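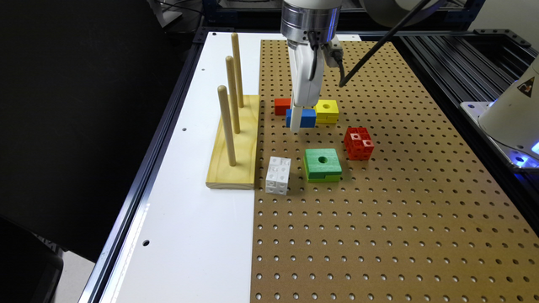

Werkstattbuch / Hörbuch

Mai, kurz nach halb neun abends

So, der erste Teil von »Lalumby« ist im Kasten, und ich bin heiser, obwohl ich gar nicht gelesen habe. Florante hat heute die Kapitel vier bis sieben gesprochen, ich saß draußen am Pult und habe mitgelesen, gestoppt, markiert und zwischendurch viel zu viel Tee getrunken. Für die Kollegen, die am Schnitt weitermachen, schreibe ich das Wichtigste gleich auf, sonst weiß ich es übermorgen nicht mehr.

Zum Text: Wir haben jetzt die Druckfassung mit 352 Seiten als Grundlage und nehmen nicht mehr die Fahnen. Bitte die Fahnen wirklich weglegen! In Kapitel fünf fehlt dort ein ganzer Absatz, nämlich der, in dem die Kommissarin am Wehr den Handschuh findet, und ohne den Handschuh versteht man später das Verhör nicht. Ich habe die Seitenzahlen in der Schnittliste schon auf die Druckfassung umgestellt, nur Kapitel eins steht noch nach alter Zählung drin. Mache ich morgen früh.

Aussprache, endlich geklärt (hoffentlich endgültig): Lalumby auf der zweiten Silbe betonen, hinten ein kurzes i, kein »bai«. Florante hatte in Kapitel zwei zweimal die andere Variante, beides ist nachgesprochen und liegt am Ende der Spur von Kapitel sieben, ich hatte gerade keine Lust, dafür eine neue aufzumachen. Talavera ganz normal spanisch, aber ohne Show, die Figur ist schließlich in Norddeutschland aufgewachsen und würde sich selbst wohl kaum so vorstellen wie im Flamencolokal. Beim Gasthof Gendura ist die Autorin mit hartem G einverstanden.

Jetzt zum Verhör in Kapitel sechs – das war die eigentliche Arbeit heute. Drei Figuren im Raum, kaum Inquit, die Autorin lässt seitenweise das »sagte er« weg. Auf dem Papier liest sich das wunderbar, im Ohr weiß man nach einer halben Minute nicht mehr, wer spricht. Florante hat zuerst mit Stimmhöhe gearbeitet, den Anwalt tief und die Zeugin hoch, und ich fand es furchtbar, wie Kasperletheater (habe ich ihm auch so gesagt, er hat gelacht und fand es selber furchtbar). Dann hat er es übers Tempo gemacht. Der Anwalt kommt immer eine Spur zu früh, die Zeugin lässt jedes Mal eine kleine Lücke, bevor sie antwortet, und Talavera redet einfach so, wie er selber redet. Damit ging es sofort. Also bitte, bitte, beim Schnitt diese Lücken nicht zuziehen! Die sehen in der Wellenform aus wie Hänger, es sind aber keine. Ich habe sie grün markiert.

Die erste Fassung des Verhörs habe ich trotzdem behalten, sie heißt »6 alt«. Nicht verwenden, höchstens für die Weihnachtsfeier.

Technisches: Magengrummeln ab etwa der Mitte von Kapitel vier, wir haben dann Pause gemacht und er hat eine Banane gegessen. Zwei Sätze sind deshalb doppelt, immer den zweiten nehmen. In Kapitel sieben schlägt bei »Papier« und »Pumpenhaus« das P durch. Ich habe das Mikro danach 15 Zentimeter weiter zur Seite gedreht und es war weg, klingt aber minimal dünner. Wer es hört, hebt unten bitte ganz vorsichtig an. Ich höre es nur mit Kopfhörern und auch nur, weil ich es weiß. Raumton habe ich am Anfang und am Schluss aufgenommen, der vom Schluss ist besser, am Anfang hat oben jemand Möbel gerückt.

Norel hat nachmittags angerufen wegen der gekürzten Fassung. Der Verlag möchte jetzt doch beides, die ungekürzte Lesung zum Download und eine kürzere auf CD, und fragt, ob man rund 50 Seiten herausnehmen kann, ohne dass es jemand merkt. Kann man, glaube ich, aber nicht in der ersten Hälfte. Die Nebengeschichte mit dem Bruder des Fährmanns könnte weg, die führt zu nichts und kommt erst hinten richtig in Fahrt. Finger weg dagegen vom Hochwasserkapitel, auch wenn da lange niemand etwas tut. Da sitzt man beim Hören einfach in dieser Küche und das Wasser steigt, und genau deswegen habe ich das Buch damals in einem Rutsch gelesen. Florante will bei den Kürzungen mitreden. Ich habe ihm versprochen, dass er die Liste sieht, bevor sie rausgeht.

Erstauflage der CD übrigens nur 300 Stück, hauptsächlich für Bibliotheken. Den Text fürs Booklet soll ich schreiben, ohne den Täter auch nur anzudeuten. Im alten Klappentext steht er praktisch drin, wenn man ein bisschen mitdenkt, den können wir also nicht übernehmen.

Noch offen:
Seitenzahlen Kapitel eins umstellen (ich)
Kapitel vier bis sieben sichern, beide Platten (ich, gleich noch)
Autorin fragen, ob der Hund in Kapitel neun derselbe ist wie in Kapitel drei, er heißt plötzlich anders
Florante: Kapitel acht vorlesen üben, das plattdeutsche Lied! Sprechen oder singen? Er möchte singen, ich bin mir da nicht so sicher
Tee kaufen

Nächste Sitzung fängt um zehn an, dann mit Kapitel acht und, falls die Stimme hält, noch dem Anfang von neun.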